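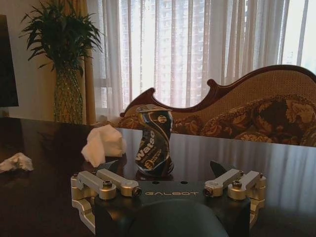 Can you build a robot at home that clears the living room table? Some of the table, some of the time, if you stand there with a hand on the stop button and are generous about what counts as clear.

I'm writing this in July, with the fan going, after two months of evenings on the thing Imani named Lollirano. I was against the name. I was against most of it, to be fair. When Bakari Ndung'u first laid out the plan I told him I already own something that picks up trash, and it has fingers and doesn't need a firmware update. He said I'd come around. I haven't, quite, but I've put in enough hours that I think I've earned a grumpy post.

What we're trying to do is small. Stuff gets left on a table. The gripper goes over, closes on one thing, lifts it, and puts it in a bin. That's the entire ambition. No folding, no cooking, no wandering down the hall to fetch your slippers like in the videos. If you've watched those videos, notice how often there's a cut right when the hand is about to close.

The gripper is the part I trust most, which I didn't expect. The linkages on either side make sense to me. They're bars and pivots and hex bolts, and I can look at them and know what they're supposed to do. Everything upstream of that is where I lose faith. Finding the object, deciding where to grab it, deciding how hard, deciding it's been grabbed. Each of those works fine alone when Bakari shows it to me, and then you chain them together and it goes off and pinches air.

A twisted can is a good example. Every demo I've seen uses a new can, a nice cylinder. Crush it and wring it out and you have a shape with no good side, and a lid sitting crooked on top. A tissue is worse in its own way. It has no real edges and it gives under the fingers, so from the motor's point of view you can be holding it or holding nothing and the difference is close to zero. I asked how the software would tell them apart and got a long answer with the word "confidence" in it a lot.

Then there's shine. The table is dark and very glossy, and it throws back the window and whatever is standing on it. I moved the target point off a reflection by hand more than once. Bakari thinks a better model fixes that. I think a tablecloth fixes that, and I said so, and was told a tablecloth is cheating. I don't see why. Half of factory automation is cheating of that kind and it's the half that runs.

Money, for those who always ask: my share of the odds and ends (cable, brackets, a second power supply after the first one started to smell) came to $138 at Kendden. Time is the bigger bill. Calibration takes 45 minutes when it goes well, and we do it every session, and it's the least fun I've had in a room with good chairs.

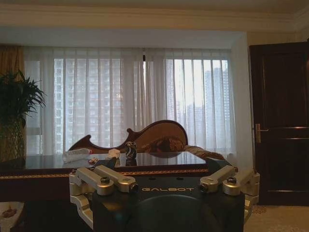

Emmanuel Bakilana wrote to me after my last grumble that I was judging the thing like an appliance when it's a hobby, and that a man who restores an old radio isn't asked whether he could have bought a new one. He also thought we should quit trying for every kind of object and pick one, bottles say, and get boringly good at it.

The second half of that I agree with completely. The first half I'd agree with if people in this hobby talked about it like radio people do. They don't. They say it'll be in every house soon, and then you go over and help them find where the arm threw the cap.

So, bottles. That's my vote for the rest of the summer. A ridged plastic bottle lying on its side is hard enough, being clear, but it's one shape and it doesn't collapse into a different shape when you look at it wrong. Bakari wants to keep soft things in the set. Sayaka Tanabe suggested we leave the hard part to a pair of tongs and a timer and see which one of us noticed, and I've been thinking about that more than I'd like to admit.

Next up is rerouting the cable so it doesn't drag at full reach, and a proper log of the misses. Right now our record is me saying "it did that last time too" and Bakari saying it didn't.

If anyone in Bendmont has got a home setup dropping soft trash in a bin for a full evening with no hand on the button, I'd like to come and watch. No cuts.

2 comments | Share this post

Contact | © Darren Bainbridge | Back to top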